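Minutes, pantry and stores group, 23rd March

Present: Helmi Valtonen (chair), Pravesh Kruger, Saimi Lahtinen, Eino Hämäläinen. Apologies from Urho Saarela, who sent a lovely card.

1. Tins. Helmi thanked everyone warmly for coming out, and we got onto the tins fairly quickly (well, after the tea). Pravesh favours stacking them on the raised block, while Saimi would sooner have them standing singly so the lids are easy to get at. It was a good-natured chat and went on a fair while.
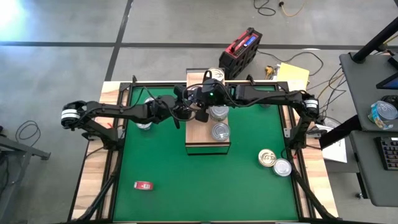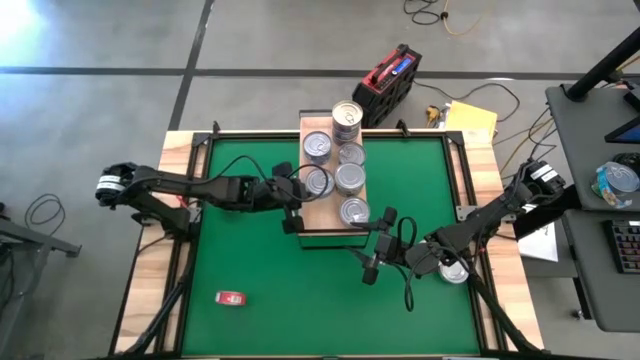
Page last changed: 23 minutes after posting, by S. Lahtinen

Agreed to keep the silver tins on the wooden block where possible, with the green mat for any extras. Eino will look into a second mat of the same colour.

2. Labels. Manninen can print 500. Pravesh to order, with many thanks.

3. Next meeting in June, at Helmi's. Saimi is kindly bringing the slice again.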